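Additionssilikon bleibt an der Unterseite klebrig, Oberseite ausgehärtet

Kategorie: Formenbau und Gießmassen
Eingestellt am 02.01.2024

Xiuying Han
Ich gieße flache Silikonmatten für Nahtübungen, Aufbau zweischichtig: unten eine weiche Lage als Unterhautfett, darüber eine dünnere, festere Lage als Haut. Material ist Norneo, additionsvernetzend, Shore 00-30 für unten und Shore A 10 für oben, beide 1:1 nach Gewicht. Pro Matte rühre ich für die weiche Lage 500 g an, abgewogen auf einer Küchenwaage mit 1 g Teilung. Die Raumtemperatur liegt bei 17 °C.

Problem: Die Matte lässt sich entformen, aber die Unterseite hat einen schmierigen Film, der auch nach vier Tagen nicht verschwindet. Die Oberseite ist trocken. Zwischen den beiden Lagen gibt es stellenweise keine Haftung, man kann sie mit dem Fingernagel auseinanderziehen. Die Form ist ein SLA-Druck, nach dem Waschen in Isopropanol unter der UV-Lampe nachgehärtet. Die ersten Matten habe ich in einer Polypropylenschale gegossen, die waren einwandfrei. Pigment ist in beiden Fällen dasselbe (Silikonpaste, Grallico, helles Beige).

Liegt es am Mischungsverhältnis, an der Temperatur oder an der Form? Und womit bekomme ich den Film von den vorhandenen Matten herunter?

Emmanuel Mosoti
Zu kalt. Unter 20 °C wird das nichts Vernünftiges. Heizung aufdrehen oder die Form auf eine Wärmematte stellen, dann ist der Film weg. Hatte ich mit Abformsilikon auch mal.

Idrisa Mollel
Die Temperatur erklärt den Befund nicht. 17 °C verlängern Topfzeit und Entformzeit deutlich, der Verzug beträfe aber das ganze Volumen und wäre nach vier Tagen erledigt. Ein Film, der nur an der Kontaktfläche zur Form auftritt und dort bleibt, ist eine Inhibierung. Dafür spricht auch die PP-Schale, in der es funktioniert hat.

Additionssilikone vernetzen über einen Platinkatalysator. Der wird durch Schwefelverbindungen, Amine, zinnorganische Verbindungen und einige Bestandteile von UV-Harzen gestört, vor allem durch Photoinitiatorreste und nicht umgesetzte Monomere. Es reichen sehr kleine Mengen. Dass sich ein Druck trocken anfühlt, sagt darüber wenig aus.

Vorgehen in dieser Reihenfolge:

Zuerst eine Kontrollprobe. Aus einem einzigen Ansatz je einen Klecks auf den Druck, in einen PP-Becher und auf eine Glasplatte geben. Bei gleicher Temperatur aushärten lassen und vergleichen. Klebt nur die Probe auf dem Druck, ist die Frage beantwortet. Kleben alle drei, stimmt das Mischungsverhältnis nicht oder eine Komponente ist überlagert.

Dann den Druck nachbehandeln. Noch einmal in frischem Isopropanol waschen, vollständig ablüften lassen, beidseitig UV, anschließend tempern. Zeit und Temperatur nach Datenblatt des Harzes, dünnwandige Formen verziehen sich sonst. Manche Harze bekommt man auch damit nicht inhibierungsfrei.

Wenn die Probe danach immer noch schmiert, die Form versiegeln. Polyvinylalkohol in zwei dünnen Aufträgen funktioniert bei mir zuverlässig, Acryl-Klarlack meistens. Normales Trennwachs ist keine Sperrschicht. Die Versiegelung jedes Mal auf Fehlstellen prüfen, der Film bildet sich sonst punktuell genau dort.
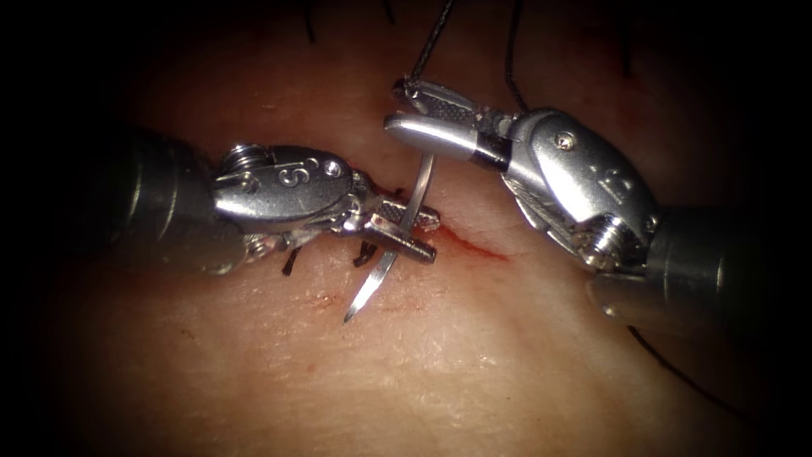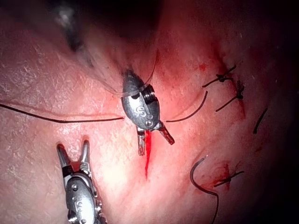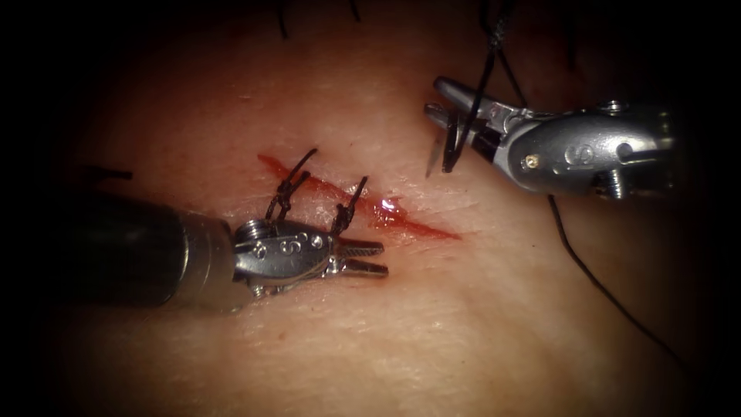
Metallinstrumente über der Gewebeoberfläche, Nahansichten

Zur fehlenden Haftung der Lagen: Silikon haftet auf Silikon nur dann gut, wenn an der Grenzfläche noch reaktive Gruppen vorhanden sind. Die zweite Lage gehört auf die erste, sobald diese auf Fingerdruck einen Abdruck zeigt, aber nichts mehr am Handschuh bleibt. Nach dem Datenblatt kann man sich bei 17 °C nicht richten, die Angaben gelten in der Regel für 23 °C. Bei vollständig ausgehärteter erster Lage hilft nur sauberes Entfetten und eine dünne Zwischenschicht, das Ergebnis bleibt schwächer. Handcreme, Talkum und Trennmittelnebel aus einem Nachbaransatz verhindern die Haftung ebenfalls.

Wer zwischen den Lagen Polyesternetz oder Powermesh einlegt, bekommt eine Matte, bei der die Fäden nicht durch die Haut schneiden. Das Netz muss ganz durchtränkt sein, also erst eine dünne Schicht angießen, Netz auflegen, mit dem Spatel eindrücken, dann den Rest gießen. Neue Textilien vorher waschen. Elastische Bänder mit Naturkautschuk sind ungeeignet, die bringen Schwefel mit.

Küchenwaage mit 1 g Teilung ist bei 500 g in Ordnung. Für die dünne Deckschicht und besonders für das Pigment würde ich eine mit 0,1 g nehmen. Pigmentpaste nach Herstellerangabe begrenzen und vor dem Zusammenführen in die A- oder B-Komponente einrühren, immer in dieselbe.

Zum Film auf den fertigen Matten: Das ist unvernetztes Silikon, es härtet nicht mehr nach. Mechanisch mit dem Spatel abziehen, dann mit Isopropanol und fusselfreiem Tuch nachwischen. Der Rest lässt sich mit Talkum binden. Testbenzin löst zwar besser, quillt die weiche Lage aber auf, und die Matte bleibt eine Weile wellig.

Chin-lung Wu
Ergänzung zu Idrisa, zwei Punkte.

Handschuhe kontrollieren. Latexhandschuhe sind eine häufige Inhibierungsquelle, es genügt, wenn man damit die Form auswischt. Nitril ist meistens unkritisch, aber auch da gibt es Ausreißer. Gleiches gilt für Rührstäbe, mit denen vorher Kondensationssilikon (zinnvernetzend) oder aminhärtendes Epoxid gerührt wurde. Ich verwende nur noch PP-Spatel und trenne sie nach System.

Zweitens der weichen Lage Zeit geben. Shore 00 enthält oft einen hohen Anteil Silikonöl, und das kann ausschwitzen, auch bei einwandfreier Vernetzung. Die Unterscheidung ist einfach: Öl lässt sich abwischen und kommt nach einigen Tagen wieder, darunter ist die Oberfläche glatt und fest. Inhibiertes Material zieht Fäden und hinterlässt nach dem Abwischen eine raue Stelle. Nach deiner Beschreibung eher der zweite Fall, prüfen würde ich es trotzdem. Falls du zusätzlich Öl zum Weichstellen zugibst, lass das bei der nächsten Matte weg.

Als Formmaterial nehme ich für flache Matten beschichtete Möbelplatte mit aufgeschraubten Leisten aus Polyethylen. Kostet wenig, wird nicht warm getempert und muss nicht versiegelt werden. Plastilin zum Abdichten der Fugen nur schwefelfrei.

Xiuying Han
Danke, die Kontrollprobe ist gelaufen. PP-Becher und Glas sauber durchgehärtet, auf dem Druck derselbe Film wie vorher, fadenziehend. Also Inhibierung. Handschuhe waren Nitril.

Der Druck liegt jetzt nachgewaschen unter UV, danach kommt PVA darauf. Für die Deckschicht habe ich eine Feinwaage bestellt. Noch eine Nachfrage: Muss das PVA nach jedem Abguss erneuert werden?

Idrisa Mollel
Ja. Der Film geht beim Entformen zum Teil mit, auch wenn man es nicht sieht. Reste mit lauwarmem Wasser abspülen, die Form vollständig trocknen lassen, neu auftragen. An der Matte haftende Reste lassen sich genauso abwaschen.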